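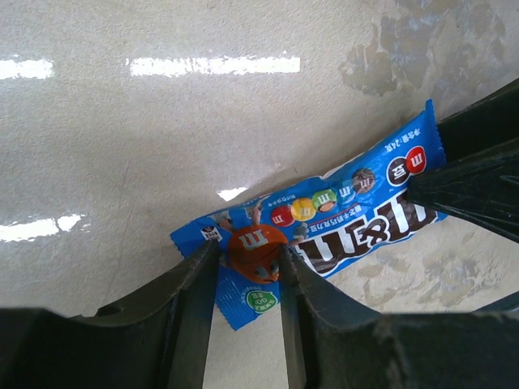
Want to ride the bus across the country with me and write about it?

Hi! I'm Agathe Poulain, and for longer than I care to admit I've been running a little travel site called Saber. It started as a place for me to complain about a missed connection in Ohio and grew into a pretty busy corner of the internet for people who like getting from one town to another without driving. Buses, trains, shuttles, the odd ferry. If it has a timetable, we probably have an opinion on it.

I can't keep up with it by myself anymore, so I'm looking for people to ride and report this fall. The official name is "route tester" but please don't put that on a business card, it makes you sound like you work on Wi-Fi.

What you'd be doing

You pick a trip from our list (or pitch me one of your own — I love it when people do this), you book it like any ordinary passenger, you go, and you write it up when you get home. Most of the trips are under 400 miles each way. A few are overnighters, and I only give those to people who ask for them, because I've done the overnight to Knoxville and I wouldn't wish it on a stranger.

I want to know the stuff I always want to know before I buy a ticket. Where is the stop, really? Is it a station with a bathroom or a pole next to a gas station? Could you charge your phone? Did the driver announce the stops, and did anyone understand them? What would you eat if you were stuck there for two hours? If you travel with a wheelchair, a stroller, a cello or a very nervous dog, I especially want to hear from you. We get emails about all four and I mostly have to guess.

Write-ups run 800 words or so and they don't need to be fancy. Kadri Butkienė edits everything and she is kind about it. She'll fix your commas and send back questions, and you answer the questions, and then it goes up with your name on it.

Who I'm looking for

You don't need to be a writer or have a blog. You do need to be 18 or over, live somewhere in the lower 48, and be able to take at least two trips between September and the end of November. You should be OK traveling alone, and OK with a schedule going sideways. If a late bus ruins your whole week, this won't be fun for you.

I'd love more people in the Mountain West and the Gulf Coast. I already have a big pile of folks in the Northeast, so if you're in Boston or Philly please still apply, but tell me about a route I wouldn't think of.

Money

We pay back your fare in full, plus $40 a day for food, plus $97 for each finished write-up. For overnighters there's a hotel allowance too, and we agree on that before you book. You send receipts to Xiaoyan Long and she pays within two weeks of getting them. I know $97 is not a fortune. It's what the site can afford right now, and I'd rather say so up front than have you find out in email number six.

We don't take free tickets from bus or train companies, and I'll ask you not to either. If you used to work for a carrier, or your sister does, that's fine, just tell me and we'll put you on somebody else's routes.

How to apply

Send me an email through the contact page with "Ride and report" in the subject line. Tell me where you live, how you usually get around, and which weeks you're free. Then write me a few paragraphs about a trip you took without a car. Good, bad, boring, I don't mind. One of my favorites last year came from Algirdas Mägi, who wrote an entire page about a vending machine in a depot and got the job that same afternoon.

No résumé, please. I won't open it.

There are 34 spots. I read applications as they come in and I'll start calling people before the end of August, so earlier is better. The call is 20 minutes, very relaxed, and I will probably be eating lunch. You'll hear from me either way, even if it's a no — I've sent enough applications into the void myself.

Questions

If you're not sure your trip idea fits, ask! Tõnu Grīnberga looks after the route list and knows which lines run only on school days and which ones quietly vanished over the summer. Write "For Tõnu" at the top of your message and I'll pass it along. He's slow in the mornings and very thorough after that.

Talk soon, I hope!

Agathe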